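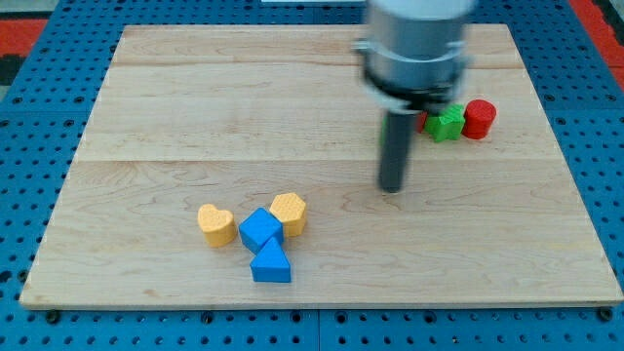
*Bench diary, kept by the night-shift test operator, arm cell 2, Lodura*

**Tuesday, late**

What a day! I'm writing this with cold tea and sore feet and I still can't sit down properly.

The fault came back. The same one from last week, the one I was told was probably my settings. It was not my settings!

We were on the pushing runs, the ones where the arm has to nudge the little blocks across the board with the rod and gather them into groups by instruction. I love this job (I know I say that every few pages). Hearts, stars, hexagons, all those bright colors, and this big serious arm moving them along like somebody sorting candy. The first batch went beautifully. Then on run 607 the arm went for the yellow heart, reached it, and just kept going down. Not fast. It leaned. The rod pressed into the board and I heard the joint motor start that thin whine, and I hit the stop button before I'd really thought about it.

The contact limit is supposed to be 28 newtons. The log says 80. Eighty! The software saw the number, wrote it down neatly in the log, and carried on. So the sensor is fine, which is good news in a way. Whatever is supposed to read the sensor and say "enough" was asleep.

I did it all by the sheet after that. Power off, tag on the switch, hands nowhere near the board until the arm had settled. Then I took the rod out and rolled it on the bench, and it has a tiny bend near the tip. You can feel it better than you can see it. I put in the spare and wrote the old one up.

Then came the good part. I went back through the saved logs, almost 2,000 runs, looking for any other time the force went over. I found four! All four came right after the program had been paused and started again. Every one of them. When you resume from pause, the Stisine controller loads the motion file again but the limit goes back to blank, and blank seems to mean "push as hard as you like." I tried it with the arm raised well clear of the board, pause, resume, check the value. Blank. Did it again. Blank. I may have clapped.

Last week I had paused to eat a sandwich. So in a sense it was me, but I'm not giving them that one.

For now:

- no resuming from pause, full restart only
- read the limit off the screen before the first move
- slow speed until the patch is in
- nobody reaches over the board to straighten a block while the arm has power, even if it looks parked

That last one matters most to me. I've done it myself, more than once, leaning in to turn a star that had ended up against its neighbor. With a blank limit that's my wrist under there. I thought about it on the bus and went a bit quiet.

I've sent the whole thing to the Basura office with the logs attached and asked for a proper hardware limit as well, one that doesn't care what the software thinks. They wrote back within the hour and want me on the call in the morning.

Missed the Mets game completely. Must remember to order two more rods, and bring the good tea.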